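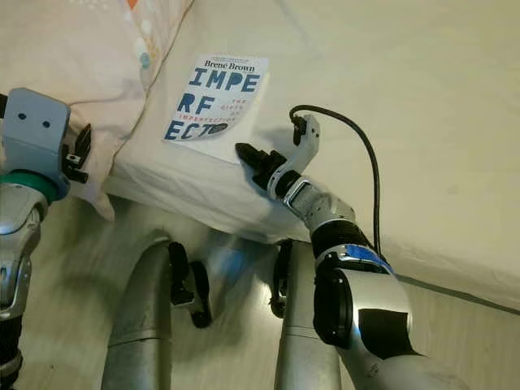 Paperback of The Gifts of Imperfection on a white sheet, next to the pillow.

Nallano Wig Listings

Product listings for wigs and hairpieces, with the claims sellers make about fiber, cap size, density and length, kept in the sellers' own words.

Maintained by Amancay Sosa. Version 3. Last changed 15th November.

What is in it

1541 listings from online wig shops and marketplace sellers, one per row. Most are full wigs. The rest are toppers, clip-in bangs and ponytail pieces, and they are marked as such in the "type" column, because averaging a ponytail into your wig lengths will give you a silly number.

The file is called listings.csv. It is plain UTF-8, comma separated, with quotes around anything a seller typed. A second file, terms.csv, lists the marketing words we searched for and how each one was spelled in the wild. There are more spellings of "Kanekalon" than you would believe.

Columns

id: our own number. It means nothing outside this file.
type: full wig, topper, bangs, ponytail, other.
fiber_claim: what the seller says the hair is. Copied as written.
fiber_group: human, synthetic, blend, unclear. Assigned by hand.
cap_claim: petite, average, large, "one size," or whatever else they wrote.
cap_cm: circumference in centimeters, if a figure was given. Often blank.
density_claim: a percentage. See the warning below.
length_claim: in inches, as listed.
origin_claim: country or region named for the hair. Copied as written.
price: in the listing's currency, with the currency in the next column.
note: free text from whoever entered the row.

What you should not believe

The word "claim" is in so many column names for a reason. We did not handle the wigs. Nothing in this data tells you what a wig is made of. It tells you what somebody selling it said it was made of.

Density is the worst of them. There is no shared baseline that we could find, so one shop's 150 percent may be another shop's 180. I would leave the column alone unless you are studying how sellers talk. Anyone who puts it in a regression as a measure of hair thickness is on their own.

"Brazilian," "Peruvian" and "Malaysian" are in origin_claim. Treat them as style names until you have paperwork that says otherwise. We asked sellers for paperwork and mostly got emojis.

"One size fits all" appears with and without adjustable straps. Where a listing gave a range in centimeters, cap_cm holds the lower end. That was an arbitrary choice, and I have gone back and forth on it.

"Natural looking" was dropped from terms.csv in version 2. When every seller uses a phrase it stops sorting anything.

How it was collected

By hand, in October, from public listing pages. The Asbridge rows came from a catalog export that had already been cleaned up by someone before we saw it, and we don't know what was thrown out. They are tagged "asbridge" in the note column, and I'd run everything once with them and once without. The Skilley rows were typed in from a printed price sheet, so expect typos in the prices.

Sponsored listings are in there, unmarked. We tried to flag them and gave up, as the labels changed from one visit to the next.

Known problems

Duplicates. The same wig gets sold under different names by different shops, often with the same product photo. We merged rows only when the seller's own stock code matched.

Lengths on curly styles. Some sellers measure the hair stretched and some don't, and hardly any say which.

Sale prices. If a listing showed a crossed-out "original" price, we ignored it and took the lower one. I have yet to see evidence that anybody paid the higher one.

Sample file

listings_small.csv has 1000 rows, picked at random with a fixed seed. Use it for testing your code. Don't publish from it.

Please don't use this to

Rank shops by quality. Train anything that tells a customer what a wig is made of. Advise people buying after hair loss, who need a fitting and a tape measure far more than they need our spreadsheet.

Corrections

Send the row id, the column and a link or scan that backs you up. Sellers who want a claim changed have to show something other than another page of their own advertising. Paper copies of catalogs can go to the Toledo address in contact.txt.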